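Reacher grabber keeps dropping stuff off my desk – is it me or the tool?

Posted in Home Office & Workspaces
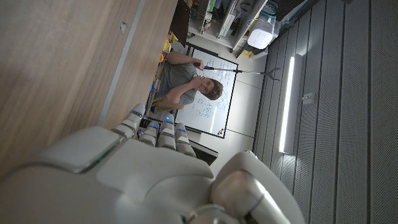 Grabber in use on the far side of the desk, whiteboard behind.

Hanyu Ye
Hi all! I share a small office with one other guy and we've ended up with a reacher grabber as a permanent resident. It started when I did my back in and couldn't bend for pens and paper that slid off the desk, and now we both use it for everything (whiteboard markers that roll under the radiator, the window latch, once a sandwich). It's the long kind with a thin silver shaft and dark jaws at the end.

My trouble is that it's great on big soft things and hopeless on small hard ones. A marker comes up fine about half the time and then squirts out sideways as soon as I swing it back over the desk. Paper is worse, I can pinch one sheet but never the sheet I want. I've tried squeezing harder and that seems to make it drop things sooner, if that makes sense?

So is this a technique thing, or do I need a better one? I've seen a Naletti one and a Grustov one for not much money, but I don't want a whole collection of these. Also open to ideas for keeping things on the desk in the first place. The top is light wood and pretty slick, and pens just go.

gatepost_lou
Mostly technique I think, with a bit of worn rubber thrown in. Have a look inside the jaws. If the pads have gone shiny, wipe them with a damp cloth and a drop of dish soap, let them dry, and try again before you buy anything. Mine had 5 years of dust on it and I was all set to throw it out.

Then, for markers, come at them across the middle so the barrel sits at right angles to the jaws. If you grab one near the cap it'll pivot and go flying, and that sounds a lot like your sideways squirt. Squeeze until it's held and then stop. On a long thin shaft the extra force bends things a little and the tips stop meeting flat, so you're right that harder is worse.

For paper, don't pinch from above. Slide the lower jaw under a corner and close on it. If the sheet is flat on a hard floor, drag it to a wall or a chair leg first so the corner lifts up.

I'd also wrap a wide rubber band around each tip. Looks awful – works great.

mr_tibbs_garage
get the Grustov

ShelfLifeDana
I can't speak to the Grustov, but I had a Naletti for a while and it was OK, a bit heavy at the far end. After an hour of tidying my wrist knew about it. If you do replace yours, check the length while sitting in your own chair! I bought one that was lovely standing up and way too long for getting at anything next to my feet.

On the slippery desk, I had the same thing and put a strip of shelf liner down along the side where the pens live. Cut it narrow and you stop noticing it. A mug does the job too, obviously, but I never put pens back in mugs. And for the whiteboard markers, get a little magnetic tray if your board takes magnets (test it with a fridge magnet first, mine didn't). That cut my floor pickups way down.

Hanyu Ye
Thanks Lou, the pads were filthy! Cleaned them Monday and the marker thing is a lot better already. Going to try the rubber bands next, and Dana, I'll look for some shelf liner this weekend.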